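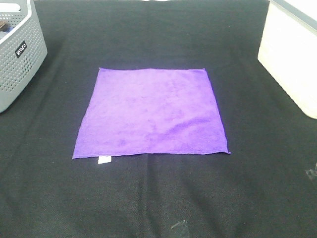 5 May 2018. Third go at getting the Masik racing game to run on the bench PC through an emulator, after the download page promised it would "work on any computer." I had my doubts going in and I still have most of them. The page lists four steps, and the second one is just "install the emulator," as if they were all the same thing. I picked Gekum because it was the one we already had an installer for. Before starting I gave the touch monitor a wipe so I couldn't blame greasy glass for missed taps again, and the purple microfiber towel is now spread out flat on the black cloth where I can reach it. The missed taps are still there. So it wasn't the glass.

Setup, for whoever repeats this. Clean Windows account, no other programs open, graphics driver updated. Gekum installs fine but tries to slip in a browser toolbar on the third screen, and the box is already checked. Uncheck it. First launch sat on the logo long enough that I killed it and started over. Second launch went through. I don't know what was different and I'm not going to pretend I do.

The game installs from the store inside the emulator the same way it would on a phone. It wanted a sign-in. I used the test account, not my own, and I'd suggest everyone do the same until we know what these emulators send home. The permissions list for a game where you steer a car with one finger is silly: contacts, location, microphone. I refused all of them and the game ran anyway, so it didn't need them.

Frame rate: 62 in the menus, by the emulator's own counter. I don't trust that counter. It kept showing 62 during a corner where the car plainly jumped from one side of the track to the other. Either the counter reads what the emulator sends out and not what reaches the screen, or it's decoration. Need an outside measurement before that number goes in any write-up.

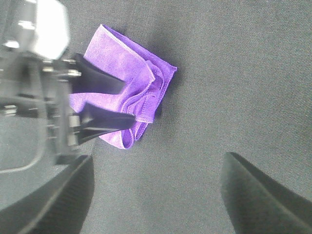
Lacey Cropper's view is that the stutter comes from the game's ads loading in the background, and that I should pull the network cable before blaming the emulator. Fair enough. Pulled the cable, restarted the game, ran the same track. The stutter was less frequent, but it was still there on the long left-hander. So she's partly right, or the first lap was just a bad lap. One run each way proves very little and I'd say the same if it had gone my way.

Next, controls. Mouse click stands in for a finger tap, which is fine for one-button steering. Mapping the tap to the space bar is supposed to be better. In Gekum the mapping screen lets you drag a key onto a spot, but the spot moves if you resize the window. Lost a while to that one. Set the window size first, then map, then leave it alone.

Also tried Caron, the other emulator everyone on the forums swears by. It started faster and used less memory at idle. Then it refused to open the game at all, with a message that the device was "not compatible with this version." Changed the device profile in the settings to 2 other phones and got the same message both times. The forum fix is to load an older copy of the game from a file-sharing site. Not doing that on a machine that's connected to anything.
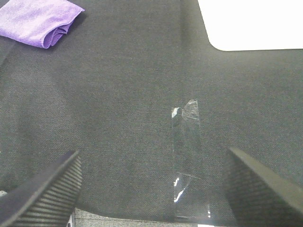

Does turning on virtualization in the BIOS make a difference?
It made one on this machine. With it off, Gekum loads but the game takes far longer to reach the menu and the sound crackles. With it on, the crackle is gone. It did nothing for the stutter.

Worth noting that the guide never mentions the BIOS at all. It does mention, three times, that the game is "fun and addictive." I'd trade all three for one line on which settings they used.

Tried dropping the emulator resolution one step. Picture gets softer, the jump on the left-hander seems smaller. "Seems" is the word, I was watching for it. Somebody who doesn't know which setting is on should play a few laps and say which feels better.

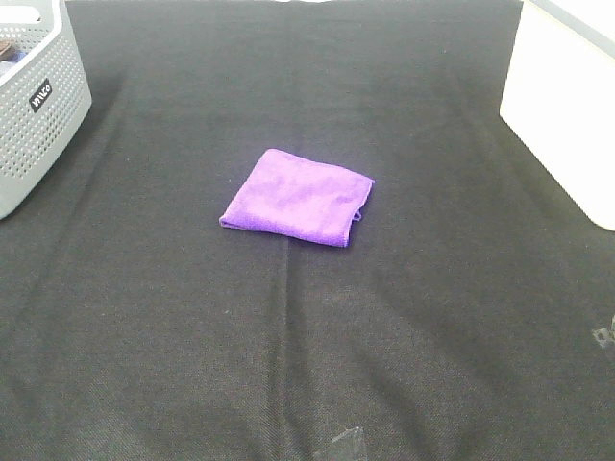 OPEN ITEMS

Outside frame count with the Visteck capture box, if the box can be made to see the second monitor. In October it couldn't.

Repeat the cable-out test, more laps, same track, and write down each stutter as it happens.

Check whether saved progress carries over when signing in on a real phone. The guide says it does. I got to level 2 and there's nothing in the cloud save screen so far.

Uninstall Caron and see what it leaves behind. There's already one service still running after I closed it.

Not recommending either emulator to anyone yet.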